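Clullen: word list for a letter-guessing game

Clullen is the word list behind the Osman puzzle player. It ships as 2 plain text files, one word per line, in lowercase.
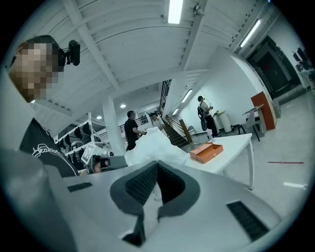
Contents

words.txt holds the playable words. skip.txt holds words removed by hand, mostly proper nouns and plurals that differ from a kept word by a final s. Words run from 7 to 31 letters. Hyphens and apostrophes are stripped.

Usage

Load words.txt at startup, then subtract skip.txt. The solver stops after 30 guesses and logs the word as unsolved.

Known gaps

British spellings are incomplete. Letter frequencies have not been recomputed after the January merge with Pustham.

Maintainer

Subira Nyaga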